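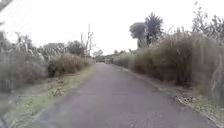

Asphalt path, tall grass on the left

tfrandsen
Has anyone been on the Norkine path lately? Thinking of taking my dad, who uses a walker. The asphalt looks fine to me, but I'd cut back that grass before it leans over.

kinga_b
I'd leave the grass alone. It's good cover for birds. The surface is smooth and he'll be OK if he stays off the edges – they're soft.

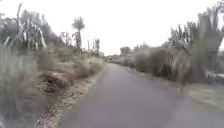 I walk it four mornings a week and have never had to step around a stem. The gravel strip bothers me more. Stones get kicked onto the asphalt by the Trolberg end.

amritm
Disagree on the grass. After rain in November it was hanging right over the path. 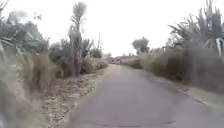

Cabbage tree, just before the bend

tfrandsen
Is that crack across the path a problem for small wheels?

amritm
Looks thin to me, could be an old repair seam. Go slow over it.

kinga_b
My stroller has six-inch wheels and I don't notice it.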